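Drirkeo Issues Safety Notice and Software Update for Cerby Gripper Arms

8 Jul 2026

Drirkeo is asking all customers who use the Cerby tabletop arm to stop running it unattended until they have installed software version 5.5. The notice covers 1,032 arms shipped with the two-finger Falcão gripper.

The company has confirmed a fault in which the gripper can close without a command. It happens when the arm restarts after a short loss of power while its fingers are open. In some cases the controller reads the open position as the closed one and drives the fingers together at full force to correct the error.

Drirkeo first heard of the problem in June from a packing shop using the arm to sort small parts. An operator was clearing the work area after a power dip when the fingers closed on the edge of a glove. The operator was not hurt. A search of service records then found four earlier reports of dropped or crushed parts that match the same fault, for a total of five. No injuries have been reported.

The earlier reports had been logged as worn finger pads and closed after the pads were replaced. Drirkeo has changed its intake process so that any report of unexpected motion now goes to the safety group before it is closed.

Engineers reproduced the fault at the Skarnamik test site by cutting power to the arm at different points in a pick. The test that brought it on most often had the fingers spread wide in front of a large block, with the wrist camera running.

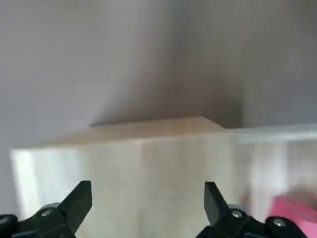
Version 5.5 makes the arm wait 30 seconds after any restart and keeps the gripper motor off until an operator presses the reset button. It also checks the finger position against a second sensor before allowing any motion. If the two readings do not match, the arm stays off and shows a fault code.

Until the update is installed, customers should switch off the arm at the main switch — not with the pause button — before reaching into the work area. Guards and light curtains should stay in place during testing.

The update is free and can be installed from the Cerby service menu. Customers whose arms are not connected to a network can ask for it on a memory stick. Arms fitted with the suction tool are not affected.

Customers who have seen a gripper move without a command, even once, are asked to report it to Drirkeo support with the serial number of the arm and the log file from that day.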